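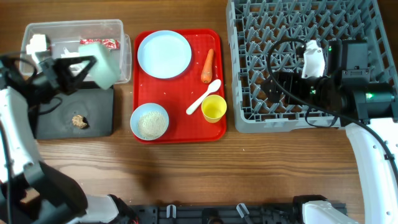

Kitchen > Cleaning & Care

Trays, racks and bins: getting more out of a small counter
By Arlo Dunleavy

Most kitchens have enough counter. What they lack is a fixed place for the things that come and go on it all day: the plate from breakfast, the cup you plan to use again, the vegetables waiting to be peeled. A few cheap containers will sort most of that out. These are the ones I keep using, with notes on how to clean them.

Serving trays

A tray with a raised rim is worth more on the counter than in the cupboard. Put it where dishes usually pile up and let them pile up on it. When it is full, carry the whole thing to the sink. Crumbs and drips stay inside the rim and the counter needs one wipe at the end of the day.

Rounded corners are easier to clean than square ones. If you have a square one, an old toothbrush and dish soap will get the gray line out of the corners. Plastic trays go dull if you use scouring powder on them. Use baking soda mixed with a little water, leave it for 2 minutes, then rinse.

Tomato and curry stains on a light tray often fade in the sun. Wash it first, then leave it on a windowsill for an afternoon.

Dish racks

Pull the rack away from the wall by the width of your hand. Plates dry faster with air behind them and the wall does not get that damp stripe. Put cups at the low end, tilted, so the water in the foot of the cup can run off. Spoons go handle down, knives handle up.

Once a week take everything off and look at the feet. That is where the slime starts. Soak the rack in hot water with a cup of white vinegar for 16 minutes while you do something else, then scrub. I had a Jolside rack that lasted six years this way before a foot came off. Do not mix vinegar with bleach, ever.

If the rack drains onto a wooden top, put a mat or a folded towel under it and hang the towel up overnight. Standing water will lift the finish and turn the grain dark.

Clear bins

Use clear ones for anything that spoils. Potatoes and onions should be in separate bins, with the lids off, away from the stove. Carrots belong in the refrigerator. Cut off the green tops when you bring them home, wrap the carrots in a dry paper towel and change the towel when it feels wet. Limp carrots will usually come back if you stand them in cold water for an hour or two.

Label the bin on the short end, where you will see it on a shelf. Masking tape and a marker are fine. The tape peels off cleanly if you warm it with a hair dryer.

Wooden tops and tables

Wipe along the grain. Use a damp cloth, then a dry one. For oiled wood, a thin coat of food-safe mineral oil in November, before the heating dries everything out, and another in spring. Leave it overnight and buff off what has not soaked in.

White rings from hot cups: on a sealed finish, try a dry cloth and a warm iron with no steam, a few seconds at a time. Check an out-of-the-way spot first.

From readers

Keith Naylor in Bondport keeps a second tray in the refrigerator for everything that goes into sandwiches, and takes it out in one trip.

Danish Mengal asks whether a rack can go in the dishwasher. Coated wire, no, because any chip in the coating will rust. Solid plastic usually can, on the top shelf, if the maker says so.

Filed under: counters, dish racks, storage, wood care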